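Kirkenik Opens Its Workshop Doors to Neighbors, Families and the Simply Curious

FOR IMMEDIATE RELEASE

Kirkenik, the robotics workshop on the upper level of the old Yeoh furniture building, welcomed 270 visitors to its open day in February, and everyone on the staff would like to begin by saying thank you. People came with strollers, with grandparents, with notebooks full of questions, and in one case with a broken toaster (we did our best). It was the biggest crowd we have had since we moved in, and easily the friendliest.

The doors opened at 10 in the morning, and the first demonstration began soon after. Visitors were invited to come up in groups of 40, which gave folks at the back a fair chance of seeing something, and each group spent a good while with the engineers before moving on to coffee and the poster wall. The talks were kept short on purpose — we know how we get once somebody asks about cables — but the question time ran over in every single session, and we were glad to let it.

Most of the day was given to Zoko, our project on household handling with a pair of robot arms. The idea is easy to say and slow to do. We want arms that can work among the ordinary things people keep at home, on an ordinary table, with a houseplant in the way if that is where the houseplant lives. The Zoko team has recorded 604 practice runs so far, and visitors were shown some of the clumsy early ones along with the better recent ones, to a great deal of laughter and, we are happy to report, some applause.

Our partners at Clikix, who write the planning software for Zoko, sent 6 of their people to help out, and they patiently explained to all ages why picking up a small bottle can be harder than lifting a heavy box. A good part of it comes down to knowing how firmly to hold on, and where the fingers should be before they close.

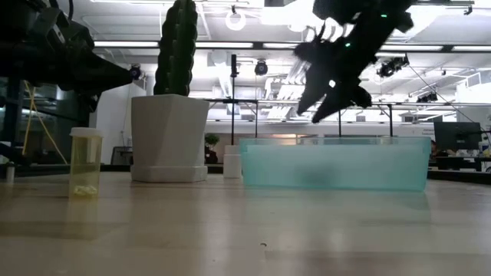 Prasetyo Liew wrote to us afterward to say that he had expected the arms to be much faster, and that after a few minutes he found he liked them slow. His mother has trouble with her hands, he added, and he would sooner have a careful machine near her kitchen table than a quick one. He also asked for more chairs next time, a request we heard from several others and have taken to heart.

Kirkenik plans to hold another open day in the fall, with longer question periods and a morning session set aside for school groups. Teachers who would like a place are welcome to get in touch through the front desk, and admission will again be free.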